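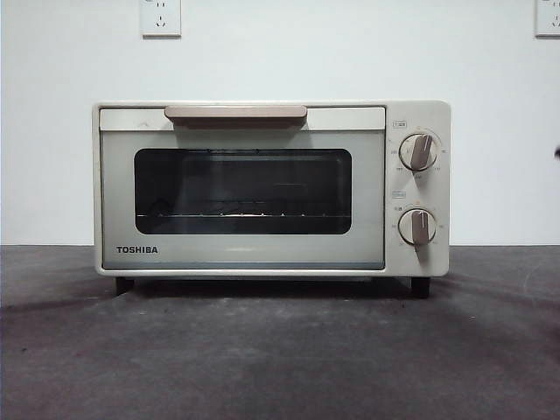 Fig. 1. Countertop toaster oven, door closed.

Standby Load in Shared Student Kitchens

1. Scope
The report covers standby consumption in the kitchens of the Palard and Larus residences. Cooking energy was left out. A plug-in meter was fitted between each appliance and the wall socket, and readings were taken on a Tuesday evening and again the following week.

2. Method
Appliances were grouped by control type: mechanical, electronic with display, and electronic without display. Any device drawing less than the meter's resolution was entered as zero. Refrigerators were excluded – their compressor cycles would have needed a longer logging period.

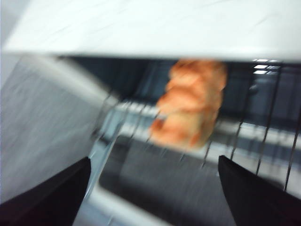 Fig. 2. Food on the wire rack.

3. Results
The median standby draw per kitchen was 4 W. Microwave ovens with a clock display accounted for around 40 percent of the total. Kettles and appliances with mechanical timers registered zero. The Zieliński method for weighting by hours of occupancy changed the ranking of only one kitchen.

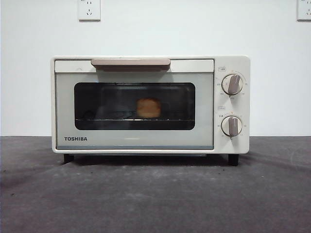 Līga Pētersons

4. Limitations
The meter was checked against a 100 W reference load only, so accuracy at low power is uncertain. Two readings in Larus were repeated after a loose socket was found. Extension leads with indicator lamps were recorded separately and appear in Appendix B.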